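Subject: Re: Open day at the Miltport hall – what was shown
Date: Oct 14, 2021 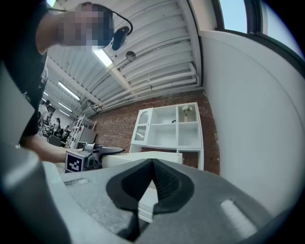

Handheld gripper in front, second unit with its marker tag on the table. Miltport hall.

> Did anyone on the list get to the Ultorcombe open day? I want to
> know whether they ran the handheld grippers live or just played
> video, and whether visitors could touch anything.

Live, no video. Two sessions, 108 visitors signed in. Groups of 5 were taken to a table and each person got 3 minutes with a unit.

Notes, in no order:

The tags are square black-and-white fiducials. The presenter said tracking drops out if a sleeve covers one – I managed that on my first try.

Pads are black rubber with fine ridges on the inner faces. Toprak molds them. I asked about wear and got no number.

They quoted 461 usable recordings since May, all single-table tasks. The reject rate was not given.

Playback on the Jovov arm was a separate slot after lunch. It ran one pick-and-place task, slower than the human recording. I did not see a failed grasp, but the run was short.

Slides are promised for the Ultorcombe site. I will post the link when it is up.

Recent threads
Pad wear and replacement intervals
Tag size vs. working distance
Jovov arm: controller settings
Call for demo tables, May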